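## 4. First power-up of the Gusar two-arm kit

Movstead's quick card says this step takes 4 minutes. Allow 15.

1. Check that both bases are bolted tight to the front rail.
2. Run each arm's cable conduit with enough slack to reach full stretch.
3. Wipe down the work surface.
4. Set speed to the lowest value. The card suggests 100, a poor choice for a first run.
5. Press Home and keep a hand on the stop button.

**Caution:** The "collision guard" watches motor load only. It reacts after contact, so treat the claim on the carton with care. 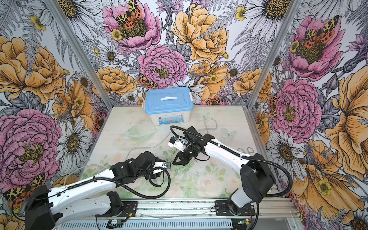 **Does the kit need calibrating again after it has been moved?**
Recalibrate both arms every time, even if the app shows a green check. The check only confirms that an old file was found.

**Note:** Error 151 is listed as "rare." Jean Geddes got it on two of her first three starts. Reseat the base connector, then repeat from step 4.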